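Vellik Bench Kit
Two-arm tool return station for manipulation research

The Vellik kit is the bench setup used in the Laker study on putting tools back where they belong. It includes the pegboard, tabletop, hooks and task files. Arms are sold separately.

In the study, one policy was trained on 760 teleoperated runs and tested on 200 new starting layouts. Hand tools and tape rolls were the main items.

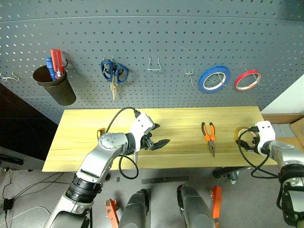
Adding 102 correction runs – short clips where the operator takes over after a missed hook – cut failed hangs by half. Most remaining failures were at the narrow hooks.

Task files are shared with the Camacho bench, so results can be compared directly. Hook positions can be changed without retraining the grasp stage.

Order no. 724. Ships from Derkel starting in September.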